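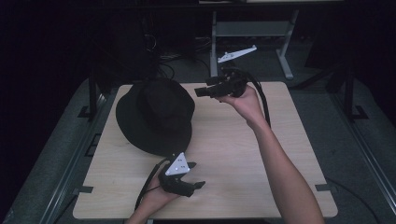
About Zinby

Zinby is a small travel company that helps people get where they're going when the plan falls apart. If your flight is canceled, your connection leaves without you, or your airline quits flying your route two weeks before your sister's wedding, we're the people on the other end of the phone. We love this work. It's a strange thing to love, we know, but there is nothing quite like hearing somebody call back from the right airport!

How we got started

Elsie Haslam spent years behind an airline ticket counter, most of them on the early shift. She got very good at reading schedules upside down and even better at finding the one seat left on a plane to somewhere close enough. When her regional carrier cut its last morning departure, passengers who already knew her started calling her at home to ask what to do. She kept a notebook by the phone. Then she needed a second notebook, and a second phone, and by August she had rented a room over a bakery and called Wendy Greenwood.

Wendy had worked in crew scheduling, so she knew the other side of it: why a plane sits at the gate with nobody to fly it, and how long that kind of delay usually lasts. The two of them had talked maybe a dozen times over the years, always about a problem, and had never met in person. They opened with one desk, which they shared, Elsie in the mornings and Wendy from 2 p.m. on.

The name came from Wendy's daughter, who was four and called every airplane a zinby. We tried to come up with something more serious and couldn't.

What we do now

There are 13 of us today. Most of our travelers come to us through their employer or through a club or school group, and the rest find us on their own, often at a bad moment. You tell us where you are and where you need to be, and one person takes your case and stays with it until you arrive. If that person's shift ends, they hand you over by voice with you on the line, so you don't have to tell the whole story again.

We book flights, trains, buses, rental cars and the odd ferry. We also help with refund claims afterward, including the slow ones. Our longest ran 164 days and it did get paid (Wendy has the letter taped inside a cabinet door).

Cropper and Dullent

Our team uses two tools we built ourselves. Cropper takes a messy trip, the kind with four confirmation numbers from three different places, and trims it down to one page you can read while standing in line. Dullent watches schedules for the trips we look after and pings us when a departure time moves. Elsie wanted it to be the least exciting software anybody ever used, with no flashing and no sirens, and it really is wonderfully boring. Both were written in-house, and both get picked at and improved constantly by the folks who use them all day.

Groups

Groups are our favorite puzzle. Moving one stranded person is a phone call. Moving a youth orchestra with cellos is an afternoon, and everyone in the office wants in on it. We plan trips for groups of up to 200, and for any group over 100 we send one of our own people along to the airport on departure day. If you're planning something for next season, please talk to us early, even if all you have is a date and a rough headcount. Early is when the good seats are still there.

Working here

People come to us from ticket counters, call centers, hotels and, in one case, a school bus garage. We train everybody from scratch, and new hires spend their first weeks listening in before they take a call. Every Thursday we eat lunch together and go over the hardest trip of the week, what we tried, and what we'd try sooner next time. The bakery is still downstairs, and lunch tends to involve it.

Come say hello

We're still over the bakery, though we have the whole floor now. The phones are answered day and night. If you'd like to stop by, ring the bell marked Zinby and give us a minute to get down the stairs.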